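Service Robots and Everyday Work
Notes for Session 5: Can a machine clear the table yet?
Instructor: Hannelore Kohlhase
Revised July 19, 2023

Reading for this session: the two short papers in the course folder, plus Ekow Atinga's lab notes from May. Bring the chore sheet you filled in last time.

1. What counts as doing a chore

People ask whether robots can do housework, and the answer depends on what they mean by "do." A machine that folds one towel on a clean table, with an engineer standing by, has folded a towel. It has not done the laundry. Doing the laundry means finding the clothes, sorting them, dealing with the sock stuck inside a sleeve, and putting everything away in a drawer that may already be full.

In this course we use three levels.

Motion: the arm can make the movement when the object is where it should be.
Task: the arm can finish one defined job with ordinary changes in position and lighting.
Chore: the machine can start, carry on and finish without a person setting things up or cleaning up behind it.

Most of what you see in published videos sits at the first level or low in the second. Factory work often looks more advanced, but a factory can fix the position of the part. A kitchen can't do that, or won't for long.

2. Stacking bowls

Bowls are a standard starting job for two-armed machines. They are cheap, they are hard to damage if you pick the right ones, and everyone agrees on what a finished stack looks like. The job also breaks down into steps we can talk about: pick a bowl, get hold of it, lift it, bring it over the stack, lower it, let go, back away.

Getting hold of it is the step to look at first. A person slides a thumb over the rim and doesn't think about it. A two-fingered gripper has to put one finger inside the bowl and one outside, close on a thin curved wall, and keep the bowl from tipping as it comes up. If the fingers go in too deep they hit the bottom. If they stay too high, the rim slips out.

The second problem is sight. As the hand comes close, it blocks the view of the thing it is reaching for. Cameras mounted on the wrists help, though they bring their own trouble with glare and focus at short range.

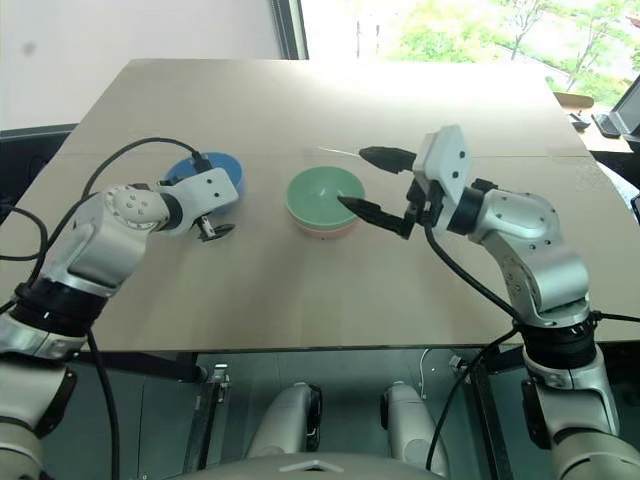
Fig. 1. Bowl stacking with two arms. Green is nested in pink; the left gripper is over the blue bowl and hides part of it.

Look at the light in Fig. 1 as well. There is a window behind the table and a strong glare on the far part of the surface. A program trained only under even lamps may do badly in a room like that. Rainer Rothe's group keeps the blinds open on purpose for this reason, and I think they are right to.

Nesting is easier than it looks on paper. The curved sides guide the upper bowl toward the middle, so a small error in position is forgiven. Plates are less kind. Cups with handles are worse, and mixed dishes in a sink are still a research problem.

3. How the skill gets taught

The common method now is demonstration. A person guides the arms through the job, the machine records what the cameras saw and how the joints moved, and a program is trained to produce similar movements. For the bowl exercise at Prindport, the team recorded about 300 demonstrations before they were content with the results on their own table.

"On their own table" is the part to underline. Move the same program to a different table height or give it darker bowls, and you have to test again. Ask of any reported result:

Were the objects the same ones used in training?
Who put them back between tries?
Was the clock running during the resets?
What happened after a dropped object?

The last question matters a great deal. A person who knocks a bowl over sets it upright and goes on. Many trained programs have never been shown a bowl lying on its side and will keep reaching for where the rim used to be.

4. The shop floor

Frauke Ackermann will visit for the second half of the session. She runs packing at Jutwood, where the Flarnarier cell has been putting small parts into trays. Her view is that the cell earns its place on long runs of one part and loses it on short mixed orders, where a worker spends more time changing over than packing. Please have questions ready for her on changeover and on who gets called when the cell stops.

Compare this with the bowls. Her trays arrive in a known position and the parts are all alike. The home has neither of these. It does have more patience: a table cleared slowly overnight is still cleared, while a slow packing cell holds up the line.

5. Where this leaves the question

My own position for now: single tasks on a table, yes, under conditions someone has prepared. Whole chores, no — with floor vacuuming as the usual exception, and even there somebody picks up the cables first. You are free to argue otherwise in the written work.

Assignment

Take one chore from your sheet and write 2 pages on it. List the steps, say which level each step has reached, and name the step you expect to be solved last. Use at least one source with a reported failure rate. Heike Kasten is grading this one, so send your file to her and copy me.

Next session: soft things (towels, bags, bread dough). Read the Matos handout before you come.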